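Graltholm Adds Cab Steps and Side Rails to its Nakpan Range for Vans and Pickups

Lollness, January 9, 2021

Graltholm has added cab steps and side rails to its Nakpan range of vehicle accessories. The new parts are made at the company's works in Lollness and may be ordered through all existing dealers. They are intended for panel vans, crew vans and double cab pickups in daily trade use.

Each Nakpan side rail is formed from a single length of 42 mm stainless steel tube and is supplied in polished or black powder coated finish. The rails are attached to the mounting points already provided by the vehicle maker on most models, and no drilling is required in these cases. Where a vehicle has no such points, a bracket kit is supplied at no further charge, together with printed instructions and a drilling template.

The cab steps are fitted to the same brackets. An owner who buys the rails first may therefore add the steps at a later date without removing anything from the vehicle. The treads are ribbed aluminium and can be replaced separately when worn.

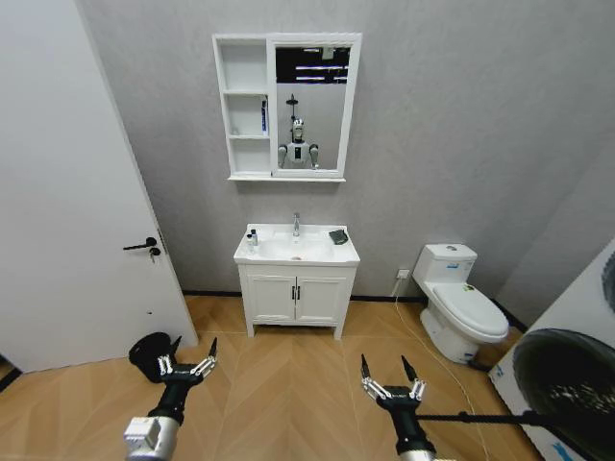
Customers had been asking for a step which did not have to come off every time the rail was changed, according to Eamon Madigan, and the shared bracket was drawn up with that request in mind. Fitters should now find that a full set of rails and steps can be put on by one person with ordinary hand tools, he added, although a second pair of hands remains advisable when lifting the longer rails for long wheelbase vans.

Development of the new parts began after the company reviewed the returns and repair notes sent in by its dealers. The most common complaint concerned brackets which had worked loose on rough ground. The Nakpan bracket has been given a wider foot and a locking plate, and the bolts are now supplied with thread lock already applied. Owners are asked to check all fixings after the first 3000 miles and at every service from then on.

Dealers took part in a fitting trial in October, and several changes were made as a result. The end caps are now held by a screw from below, the left and right brackets are stamped so that they cannot be confused, and the instructions have been redrawn with larger figures. The packing has also been altered. Rails are sent out in a full length card sleeve with the brackets boxed separately, and the contents list is printed on the outside of the box.

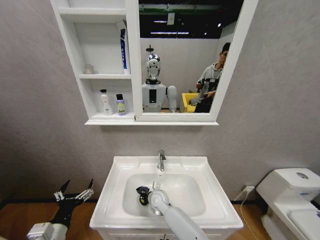 Graltholm Press Office

The side rails and cab steps carry a guarantee of 2 years against faults in material and workmanship. The powder coated finish is covered for the same period, provided that the parts have been washed regularly and that no acid based wheel cleaner has been used on them. Damage caused by jacking or towing from the rails is not covered.

Orders for the more common vehicles will be sent out from stock. Rails for less common models are made to order, and customers should allow 14 working days for delivery. A list of vehicles covered is held by every dealer and will be amended as further models are measured.

Kiso, the company's existing range of roof bars and ladder racks, is unchanged and remains on sale. Nakpan parts may be fitted to a vehicle already carrying Kiso roof bars.

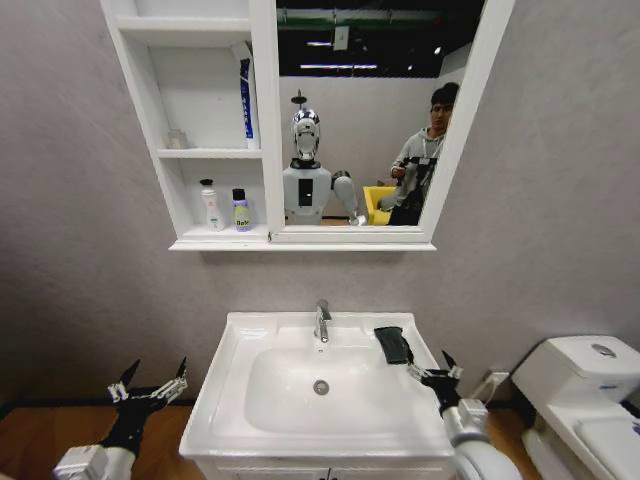
Would the new brackets also take the older Nakpan rails, one dealer asked when the range was shown to the trade. The company confirmed that they will not, as the older rails are of a smaller diameter, but brackets of the earlier pattern will continue to be made and sold as spare parts.

Dealers who wish to hold display stock should contact the Graltholm trade desk in Lollness. Fitting instructions can be supplied by post or email on request.

ENDS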